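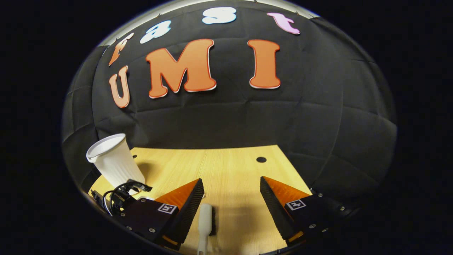 Zuzanna Wieczorek
Station maintainer, Bremarby

Posted 6th December

Gripper width drifts after finger swap, table station

Jaw width on the hand-held unit is computed from the two square tags, one on each finger mount. I changed the orange wedges and the ridged pads on both sides. Since the swap, the closed position reads 2 mm instead of zero, and the reading wanders when the jaws are held shut on a handle or a cup rim. Before the swap it was flat.

Checked so far: tags clean, corners not lifting, exposure locked, no change to the lens. Mount screws tightened by hand with the short driver. The cable bundle beside the left mount was retied afterwards and I can't rule out that it pulls on something near full close.

Is there a reason to suspect the pads before the mounts?

ansel_p
Yes. New pads are thicker at the tip than worn ones. The jaws touch pad to pad, so the tags stop farther apart and your zero moves. You have a constant offset from that and it is expected. Redo the closed reference and look at what remains.

Zuzanna Wieczorek
Redone. Offset gone, wander still present. Logged 1000 frames closed with no object between the pads, and the noise is mostly on the left tag.

a_prieditis
Then it is the left mount. One loose screw behind the wedge is enough. The finger rocks under load and takes the tag with it. We had the same on the Clumthorpe station and replaced tags for a week before anyone put a driver on the screws.

ansel_p
I would look at lighting first. A pale wood top throws a lot of light up at the mounts, and a tag tilted toward the center can wash out on the white border. Matte sheet on the table, repeat the log. It costs nothing.

a_prieditis
Lighting would affect both sides. She said mostly left.

ansel_p
Only if both tags are at the same angle to the lamp. They usually aren't.

vaida.g
You can separate the two without arguing. Clamp the unit to the bench, jaws closed, hands off. If the noise stays, optical. If it disappears, mechanical. Then hold it closed by hand and move the cable bundle with the other hand.

Zuzanna Wieczorek
Clamped: quiet, 100 frames, no visible wander. In the hand: wander returns. Moving the cables changes nothing. Left wedge screw took almost a quarter turn. Retested and both sides now match.

ansel_p
Fine, mechanical. I would still put the sheet down.

sdsouza
Please don't, if the station is already recording. Changing the tabletop halfway through a set is worse than a bit of tag noise. Same goes for the black cloth and the letters on it. Rehang it between sets or leave it alone.

Zuzanna Wieczorek
Agreed, table stays as it is. Second unit got the same fingers and I ran it through the same test. It goes at the right of the table when it is not in use, tag side clear of the cloth. I have written the order down for the Hourani shift and would like it checked.

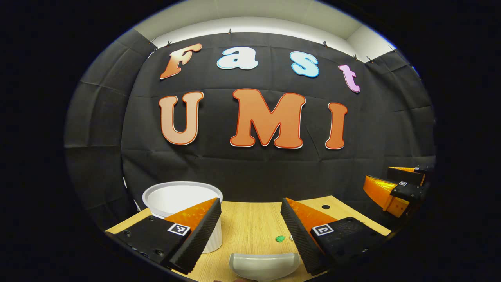 Finger and pad change, table station

1. Power down and untie the cable bundle at the left mount.
2. Change wedges and pads on both sides together.
3. Seat all the mount screws before tightening any of them. Tighten the wedge screws last.
4. Wipe both tags with a dry cloth. No solvent.
5. Clamp, close, take a new closed reference.
6. Log 100 frames clamped, then 100 in the hand. Compare left and right.
7. Check the clips along the top of the backdrop. Leave the folds as they hang if a set is in progress.
8. Retie the cables with the jaws fully open.

a_prieditis
Step 3, add threadlocker, low strength. Otherwise you will be back in here in two weeks.

vaida.g
Not on those mounts. Ours crazed around the screw holes. Use a paint mark across head and housing and look at it at the start of each shift.

a_prieditis
Which compound did you use? We have had it on since the Larnent build with no cracks.

vaida.g
The bottle had no label left on it. I will concede that is not a controlled test.

Zuzanna Wieczorek
Paint mark for now. Adding it as 3a. If the left screw moves again I will try the threadlocker on the spare mount first and post the log.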